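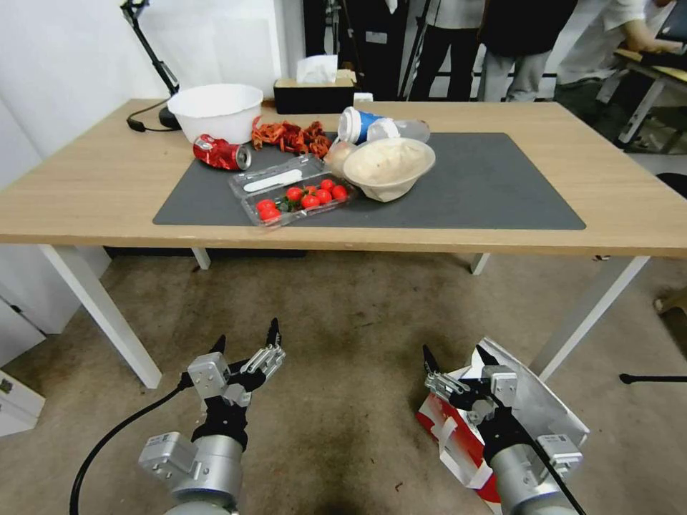

Kadri Ozoliņš 来信认为，冬季号的汤羹专题不该再按地区分章，读者翻到这一页的时候手边通常只有几样东西，他们想知道的是今晚能煮什么，哪个省、哪个国家的汤放在一起，对他们帮助不大。信在开会前由主持人念了一遍，要求记入纪要，并作为议题二的讨论材料。

《Rimkutė》饮食季刊编辑部
冬季号第二次编前会 会议纪要

时间：11月，上午10点开始
地点：编辑部大会议室
主持：Reshma Du Plessis
出席：Reshma Du Plessis、Rūta Sepp、Agnese Kivi、Kayode Bashir
书面意见：Kadri Ozoliņš
记录：Agnese Kivi

一、上次会议纪要的确认

上次纪要中“腌菜一文由 Kayode 改写”一句有误，应为“由 Kayode 审读，作者自行改写”。更正后通过。

上次遗留事项：
秋季号的勘误已经登在网站上，纸刊勘误放在冬季号目录页背面。错的是燕麦饼那一篇，配料表里写的是小苏打，做法第三步写成了泡打粉。作者原稿没有错，是排版时改的。Rūta 说排版那边已经道过歉，她希望以后配料名一律不在版面上手改，要改就退回文字编辑。大家同意，即日起照办。

旧刊合订本的事还没有进展。印厂要先看纸样，纸样还没寄来。

二、汤羹专题的结构

现有方案是秋天定的，按地区分：北方、沿海、山区，加一个“外来的汤”。稿子已经收到大半，长短不一。

Reshma 先说明她为什么倾向于保留这个方案。作者是按地区约的，开头几段多半在讲当地的事，比如哪个月份开始杀猪、集市上什么时候能买到萝卜，拆开以后这些段落就没有着落。沿海那一组的三篇互相还有引用，后一篇提到前一篇的高汤。

Rūta 赞成 Kadri 信里的意见。她翻了去年冬季号的读者来信，问得最多的是替换：没有芹菜根能不能用土豆，没有熏肉用什么，汤太稀了怎么办。按地区分章，这些问题散在各处，编辑只好在每篇后面重复写一遍，去年就写重了，而且两处的说法还不一样。她建议按汤的做法来分：清汤、浓汤、豆类汤、隔夜再热更好喝的汤。

Kayode 对“隔夜再热更好喝”这一类有保留。他试做过其中的酸菜汤和大麦汤，酸菜汤第二天确实更顺口，大麦汤第二天已经成了粥，得加水，加水以后又要重新调味。如果要立这一类，每道都得有人真的放一夜再尝，不能凭作者一句话。

Agnese 提出折中：正文仍按地区排，专题最后加一张对照表，横着查做法，竖着查主料，每格写页码。Rūta 说对照表她做过，费工，而且页码要等最后一版才能填，以前就出过填错的事。Reshma 问能不能用篇名代替页码，篇名不变，读者多翻一下目录。Rūta 说可以，但是表会变宽，得占一个对开页。

讨论到这里，又回到替换的问题。几个人的看法比较一致，觉得替换建议应当集中写，不再跟在每篇后面。Kayode 愿意写这一页，要求每一条都注明是试过的还是推测的。他举例说，用南瓜代替胡萝卜，汤会更稠也更甜，这是试过的；用豌豆代替小扁豆，煮的时间差得多，他还没有试。

决定：
1. 专题正文维持按地区排列，四个部分不变。
2. 专题末尾加一个对开页，左页为对照表，用篇名不用页码，右页为替换建议。对照表由 Rūta 做，替换建议由 Kayode 写。
3. 各篇末尾原有的替换说明全部删去，移交 Kayode 取舍。
4. 不设“隔夜汤”一类。确实适合隔夜的，在该篇配料表下面加一行小字。
5. 由 Reshma 给 Kadri 回信，说明采纳了哪些、没有采纳哪些。

三、试做进度

Kayode 汇报。冬季号需要试做的菜共22道，已经做完并签字的有15道，余下7道。余下的里面，有几道是在等原料，有几道是稿子本身说不清楚，没有办法动手。

说不清楚的主要是下面几处。

鱼汤那篇写“鱼头略煎”，没有写用什么油，也没有写煎到什么程度。作者在电话里说煎到“闻着不腥”。Kayode 的意思是这句话可以留在正文里，但是做法里必须另写清楚，比如两面见黄。

牛尾汤写“文火半日”。半日是四个小时还是六个小时，成品差别很大。他按五个小时做，肉刚好离骨，汤色偏浅。作者看了照片说颜色不对，可能是香料放得少。要再做一次。

红菜头汤的醋在什么时候放，正文和做法不一致。正文说起锅前放，做法里写和红菜头一起下锅。两种都试了，早放的颜色保得住，晚放的酸味更明显。Agnese 负责问作者本人平时怎么做，以作者的为准，另一种不必写。

豆汤那篇没有写豆子泡多久，只写“泡好的豆子”。Rūta 说这类写法来稿里很常见，作者在家里做惯了，想不到要写。她建议把“泡发时间、换不换水、泡豆的水要不要”列进约稿说明。同意。

Reshma 问试做签字的标准现在是什么。Kayode 说目前是一个人做、另一个人尝，两个人都签。但有两道菜是他自己做、自己尝，尝的那一栏是后来补签的。他认为这两道应当重新尝。Reshma 同意，这两道退回未完成，所以实际签字数以重新核对后的表为准，由 Kayode 在下次会上更新。

试做用的锅也提了一下。编辑部的大汤锅底部不平，在电磁灶上受热不均，炒洋葱时一边已经焦了另一边还是生的。是否更换，放到议题五。

四、计量写法

这个问题拖了两期，这次必须定下来。

目前来稿里有用克的，有用杯的，有用“一把”“一碗”的。秋季号是编辑各改各的，结果同一期里面粉有克也有杯。

Rūta 主张一律用克和毫升，调味料可以用茶匙、汤匙。蔬菜写重量，同时写个数和大小，因为读者在菜摊上是按个买的。盐写克，后面不再写“适量”。

Kayode 基本同意，但是对盐有不同意见。各人用的盐粗细不同，高汤本身的咸度也不同，写死了克数，有人会照着放，放咸了再来写信。他建议第一次下盐写克数，最后调味写“尝过再加”。Rūta 接受。

Agnese 问“一把”怎么办。香菜、莳萝这类东西写成12克，家里没有几个人会去称。讨论后认为香草可以保留“一小把”，但是全刊只用“一小把”一种说法，不再出现“一撮”“少许”“几根”混用的情况。

高汤的写法也一并定了。凡是用到高汤的，要写明是哪一种，并且写明能不能用清水代替。火力写“小火、中火、大火”，不写灶具档位。

关于份量，多数稿子写的是“四人份”，但是 Kayode 试下来，山区那组的四人份够六个人吃。Reshma 说不改人数，改写成品总量，比如“可得1,000毫升”，读者自己分。Rūta 提醒，炖菜和带骨的汤写不出毫升数。最后定为：清汤和浓汤写毫升，其余仍写人数，由试做的人核定，不以作者所写为准。

决定：
1. 以上写法从冬季号起执行，已排好的稿子也要改回来。
2. Rūta 把各条整理成一页体例，发给全体编辑和作者。
3. 春季号约稿时，体例随约稿信一起寄。

五、预算和采购

试做原料费本季用得比预想多，主要是牛尾和鱼。Reshma 把剩下的数字念了一遍，够把余下的菜做完，不够再重做大件。所以除牛尾汤以外，重做之前要先跟她说一声。

汤锅的事，Agnese 问过 Dradano 和 Ziltden 两家的报价。Dradano 的便宜，锅身轻，只有一种尺寸；Ziltden 的贵一些，可以先借一口来用两个星期。Kayode 希望先借来试，拿酸菜汤和炒洋葱各做一遍再决定。Rūta 提醒，借锅归借锅，刊物上不要出现厂家名字，也不要在致谢里提，免得读者误会是广告。大家同意。

旧锅不扔，煮高汤还能用。

六、“读者厨房”栏目

这一栏上期收到的来信不少，能用的不多。问题是篇幅长，而且多半在讲回忆，真正做菜的部分只有两三行。Agnese 删过几封，有一位作者对删改不满意，来电说删掉了她外婆的那一段，剩下的就不像她写的了。

Reshma 认为作者说得有道理。栏目本来就叫读者厨房，没有人的厨房，登出来也没意思。她建议每期少登几封，登完整的。Rūta 担心少登以后来信会减少。Kayode 没有意见，只要求凡是登出配方的都要试做，哪怕只是拌黄瓜。

决定冬季号登三封，不做大删，只改错字和计量。删改超过一段的，要先给作者看。没有登出的来信由 Agnese 逐封回复，这件事上期没有做到。

那位作者的信放在冬季号，外婆一段恢复。

七、封面

美术方面送来两个方案，一个是一碗端着的汤，一个是空碗和勺子。会上看法不一。Rūta 喜欢空碗，说和前几期放在一起不会重复。Reshma 担心报摊上看不出是讲汤的。Kayode 说碗里那个汤太红，不像刊物里的任何一道，如果要用，就得照着真菜重拍。

没有形成决定。请美术把端汤的方案换成大麦汤或鱼汤，下次会再看。标题字先按“冬天的汤”排，副题待定。

八、其他事项

Plultix 书店来函，询问冬季号出刊后能否在店里办一次读者见面，附带试吃。书店没有灶，只有一个插座，热汤要从外面带过去保温。Kayode 认为清汤可以，浓汤在保温桶里久了会结底。Agnese 去店里看一下水池和桌子，再答复对方。是否收费，听书店的意见。

过敏提示。秋季号有读者来信，说坚果酱那篇没有提醒。从冬季号起，含坚果、芹菜、贝类、乳制品、麸质的菜，在配料表上方注明。Rūta 把这一条并入体例。

冰箱。试做剩下的汤要写上菜名和做的日子，没有写的，清理时一律倒掉。上星期倒掉的一盒高汤是 Rūta 留着给对比用的，已经重新熬了。

作者样刊改为每人两本，外地作者用挂号寄。

九、待办

Reshma：回复 Kadri；核定牛尾汤重做的费用；催合订本纸样。
Rūta：对照表；一页体例，含过敏提示；核对秋季号勘误的文字。
Kayode：余下的试做；两道菜重新安排人尝；替换建议页初稿；借锅试用。
Agnese：问红菜头汤和鱼汤的作者；回复读者来信；去书店看场地；约稿说明里加上泡豆一条。

下次会议仍在大会议室，上午10点，主要看封面和替换建议页。请各人把改过的稿子提前一天放进公共文件夹，会上不再发纸稿。

散会。

会后补记：红菜头汤的作者已回电，醋是和红菜头一起下锅的，正文照此修改。鱼汤作者尚未联系上。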